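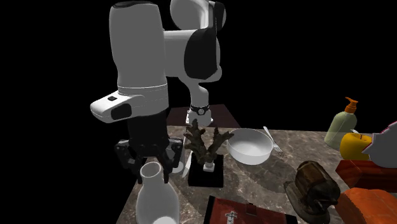 Why not just buy the arm first and work out the rest later, a reader asked after our last newsletter. Fair question, and we hear it a lot! Our reply ran to four paragraphs, and by the end of it we had more or less written a job description. So we're hiring.

Otorow is looking for an Equipment Planner to help us get from simulated tabletop work to a real robot cell at our Murwood site. It's a 6-month contract at 30 hours a week, based in Lallstead, with two days a week from home if you like. We hope to extend it once the second round of funding is settled, but we can't promise that yet.

At the moment our robot work happens in simulation: an arm, a two-finger gripper, and a countertop crowded with bottles, bowls, forks, and whatever else the team feels like adding that week. We love it. You can try an awkward reach before lunch and a different table layout after. But a simulated arm doesn't need a service contract, a delivery slot, or a floor that can take the weight, and the real one will. We want someone who enjoys exactly that side of things.

The shopping list currently has 253 lines. Some are big (the arm, the controller, the safety fencing) and a lot are tiny (cable ties, spare fingertip pads, a decent torque wrench). A few are almost certainly in there twice — you'd be the one to find them. The Reisinger grant covers most of the hardware, and any single purchase over $3,000 needs written quotes, so there will be phone calls.

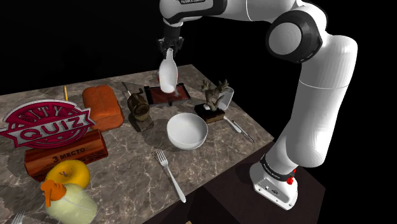 PLANNING AND PURCHASING | PART-TIME | CONTRACT

What you'd be doing

Going through the list with our simulation team and asking what each task really calls for. If the job is picking up a bottle by the neck and holding it over a tray, how much reach do we need? How much payload? Would a simpler gripper do? You don't have to know the answers, but you do have to keep asking until somebody does.

Building a budget that includes installation, training, spare parts, and the second year of running costs.

Getting quotes, comparing them side by side, and writing up a recommendation in everyday words.

Keeping a calendar of lead times so the mounting table doesn't show up a month after the arm.

What we're looking for

Experience buying or budgeting for equipment of some kind. Kitchens, machine shops, hospital labs, theater lighting — all good. You're comfortable in a spreadsheet and happy to tell an engineer that the nicer option is out of reach this year. Robotics experience is welcome but we'll gladly teach you, and you'll get time at the simulator from your first week.

How to apply

Send a resume and a page or less on a purchase you planned, including something you'd do differently now. Applications close at the end of March. Interviews are at Murwood, and we can do a Saturday if weekdays are hard for you. Travel within the state is reimbursed; keep your receipts.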